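Can machines do the chores yet? Your questions answered

We get a great many letters and messages at Ferken, and most of them come round to the same thing in the end: when can I stop tidying up? We are a small outfit that looks into household and shop-floor automation and tries to write it up in everyday words, so we have gathered the questions that turn up most often and answered them as fairly as we can. Do have a wander through, in any order you like.

So, can a robot tidy my house?

Not the whole of it, I'm afraid, and not in the way you are probably picturing. A vacuum that trundles round the floor is a settled thing now, and very welcome too. Picking up whatever has been left about and putting it where it belongs is a much bigger ask. A machine may do it nicely in a room it has practised in and then come quite unstuck in yours, where the lamp is in a different spot and the tea towels are another colour.

Why is picking things up so hard? My toddler can do it.

Your toddler has had a good deal of practice, bless them, and a very clever pair of hands! A basin of odds and ends is a proper test for a machine. A bottle has to be squeezed firmly enough to hold and gently enough not to crush, and it may be lying at any angle. Something soft and crumpled has no fixed shape at all, so there is no one right place to take hold of it. People sort all this out by feel while thinking about supper.

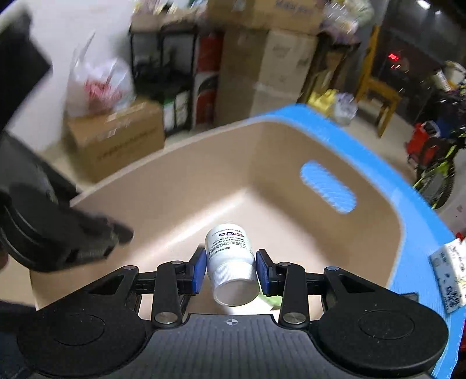 A medicine bottle held between blue rubber finger pads, over the basin.

Why do you keep going on about two fingers?

Because a simple pinch goes a surprisingly long way. Hands with more fingers are lovely to look at, but they are dear to buy and fiddly to mend, and a good many chores can be managed with two jaws and a bit of patience. When we put together our Sisel list of household chores, we wrote down 314 of them, from folding a flannel to emptying a bin, and went through asking whether a plain pinch might do. We thought it would for more than 95. Whether a machine could then do them reliably, day in and day out, is another matter – and that is where most of our time goes.

How does a machine learn a chore in the first place?

Mostly by being shown. A person does the job with a gripper in the hand, the movements and the camera pictures are recorded, and the machine learns from a large pile of such recordings. It is slow and rather homely work, a bit like teaching somebody to bake by having them stand at your elbow. You need plenty of variety as well, because a machine that has only ever seen one bottle tends to be baffled by the next.

Is it the small things or the big things that cause trouble?

Both, in their own ways. A marker pen is thin and inclined to roll, and a plug adapter has prongs sticking out where you might want to take hold. With a large bin the trouble is that it's far too wide to grasp round the middle, so you have to take it by one wall.

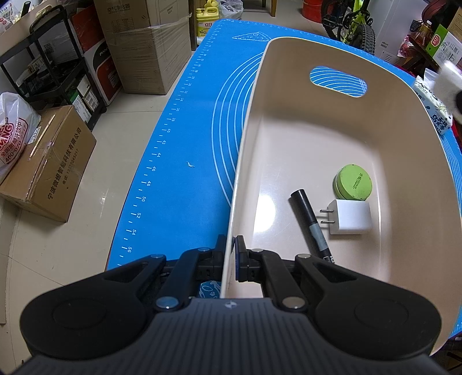
Moving a container with things still in it is one of those jobs people never think of as a skill. Pull too sharply and everything slides to one end. Lift from one side only and the whole lot tips, which is why so many of the chores on our list are marked down as needing 2 hands. Getting a pair of arms to work together, each allowing for what the other is up to, is coming along, but I wouldn't want to trust one with the good china just yet.

What about shops and workshops?

They are further ahead, and it's easy to see why. On a packing bench the same goods tend to arrive in the same trays, and somebody can mark out where everything goes. Our Lollance guide for small firms lists 12 jobs we think are worth a trial, and most of them are plain sorting and moving. If your goods change every Friday, though, you may spend more time setting the thing up than you save.

Should I wait before buying anything?

If you want help with floors, there's no need to wait. For general tidying, I would hold on to your money a while longer and see what comes. We'll be adding to our Bosman notes on home machines in November, with a longer section on laundry, which we are asked about more than anything else.

Can I send in a question of my own?

Please do, we love having them! Tell us which chore you have in mind and what sort of room it happens in, and let us know if there are pets about. We read everything that comes in, though it may take us a little while to write back.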